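Landed cost after the rule change: what the spreadsheet missed

Posted January 24, 2022

The new origin paperwork took effect for us on the first of the month, and I have now been through three weeks of entries. This post is about the arithmetic. The politics have been covered elsewhere, mostly by people who don't have to file anything.

For anyone new to the blog, I do the import side for a small parts wholesaler. We buy finished goods and components from two overseas suppliers, Clellari and Lelitz, and sell to repair shops and a few schools. The volumes are modest. Our broker is Soserar, and the person there who answers my emails is Mireille Fleury.

The old practice was simple. The supplier put a country of origin on the commercial invoice, we kept a blanket statement on file, and the preferential rate was applied at entry. Under the new arrangement the blanket statement is still accepted, but only where every line on the invoice is covered by the same origin rule. If one line falls outside it, that line needs its own statement, and until the statement arrives the general rate is payable on it. You can claim the difference back later. You cannot skip paying it.

I had modelled this in December as a rounding error. My sheet assumed that mixed invoices were rare. In our case they are the norm – Clellari assembles in one country and sources in three, and the cheaper items are usually the ones that fall outside the rule.

The first entry under the new system had duty deposits of $3,771 against a forecast of zero. All of it should be recoverable. The refund window is long, though, and the money is out of the account in the meantime. Jericho Dizon, who does our books, now carries it as a receivable with a note attached, and has asked me to stop calling it a rounding error.

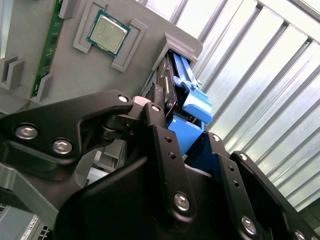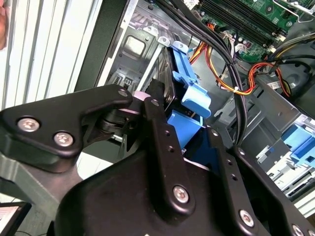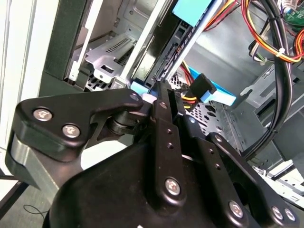 CPU and RAM module on a grey panel, first; the other two show an open desktop tower.

The second cost is the brokerage fee. Soserar charges $200 for each amended entry. An amendment is what you file when a statement turns up late, so the fee applies to exactly the cases where you are trying to recover duty. It follows that there is a floor. If the duty overpaid on an entry is under $200, the amendment loses money and the sensible course is to write the duty off. I have added a column for this. Two of our January entries fall below the floor.

Maricel Policarpio, who ran imports here before me, suggested asking the suppliers to split their invoices by origin rule, so that each one is clean. I asked both. Lelitz agreed the same day and has done it since. Clellari replied that its system produces one invoice per shipment and that this can't be changed before the next software release. No date was given for the release.

Splitting does create more entries, and each entry has its own base fee. On the Lelitz numbers the trade is still favourable, although less so on small shipments. Below a certain shipment value it would be cheaper to leave the lines mixed and pay the general rate. I haven't worked out where that point sits because the freight surcharge keeps moving.

Some notes on the statements themselves, as I have had several returned:

The signatory must be named. A department is not accepted.

The product description has to match the invoice line word for word. "Cable assy" and "cable assembly" were treated as different goods.

Scanned signatures have been fine so far. Mireille would not put that in writing.

The revised sheet has gone to Benjie Quiambao at Malabanan, who imports on similar terms and wants to run his own figures through it. If he finds an error in the floor calculation I will correct it here.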